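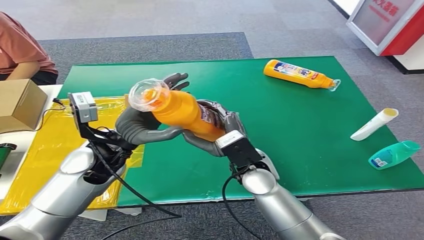

3.2 Packaging and the work surface

Household items differ in how much of their packaging a person has to handle before reaching the contents. Miranda (Demetrio Miranda, personal communication) sorts them by outer surface, and we follow him with one change: caps and covers are treated as a separate class, as they were in the Hastlow list. A bottle in plain orange plastic and a box in crumpled foil may take up a similar amount of room, but they look very different under the same light.

All items were laid out on a green table. The color was chosen after a short comparison in November, when pale items were hard to pick out on the white tops used at Godwood. Green has its own drawback – it shows reflections from the windows – and we left the blinds as they were.
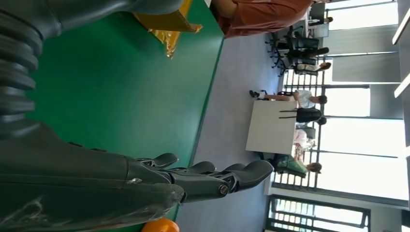 Figure 4. Gold foil wrapping on the green table, with the office floor beyond.

Foil was the hardest surface to describe in a consistent way. Its wrinkles catch light at many angles, so two people looking at one item often gave different colors for it, usually yellow or gold. We recorded both words where they differed. Labels were copied out by hand before the layout began, and items with no label were entered under their shape and main color.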